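Work > Plurville > Sorting room

Table sorters wanted at Luvix
20 October 2026 – by the Luvix sorting room

We're looking for 13 people to join us at our Plurville room! You'll work at a table, putting small everyday things into bins, and we'd love to hear from you whether you've done this before or not. Shifts are short, tea is free – and so is the parking. Send us a few lines about yourself and when you could start. 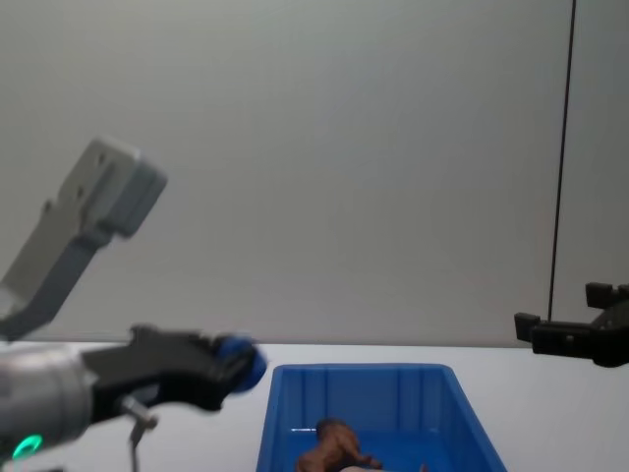
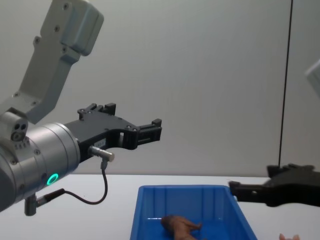 Photos: Luvix, Plurville

We welcomed 39 new starters in August, and many are still with us.

© Luvix | Contact us | Back to top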